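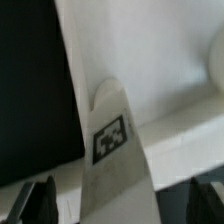
Cleaning smooth white surfaces

Light surfaces show every smudge, so start with the mildest thing you have.

What you need: 2 soft cloths, a bowl of warm water and plain dish soap.

1. Dust first with a dry cloth. Grit left in place will scratch a matte finish.

2. Put a few drops of soap in the water, wring the cloth out well and wipe from the top down.

3. For gray scuffs, use a paste of baking soda and water. Rub lightly, then rinse. Try it on a hidden spot first.

4. Go along edges and rims with a corner of the cloth.

5. Dry with the second cloth. Keep water off printed labels, and don't use the paste on dark glossy panels.

Thenmozhi Reddy, Hernby
Updated Oct 7, 2023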